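Rankin building, room 14 – desk and tabletop check, March 22, 2021

- [x] Tabletop clean, no chips along the edge. Wiped at the start.
- [x] Wall behind the table free of marks.
- [ ] Table height 91 cm. Sheet says 90. Measure again before the next check.
- [x] No open drinks left near outlets.

Pens and paper cups are still the usual items left out at the end of the day. Pens go back in the tray with the cap on, and cups go in the bin or on the shelf by the sink. 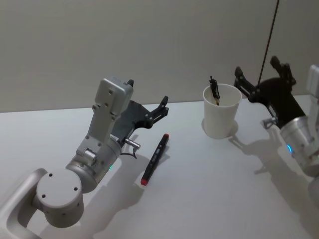

A cup with anything in it counts as a fail for the table, even if it is only water. Empty ones get a comment and no fail.

- [x] Floor under the table clear.
- [ ] Tray label missing. Ordered from Gargate, item 364.
- [ ] Bin lid sticks – still open from the last check.

Next check in May. Same sheet, with the table height corrected.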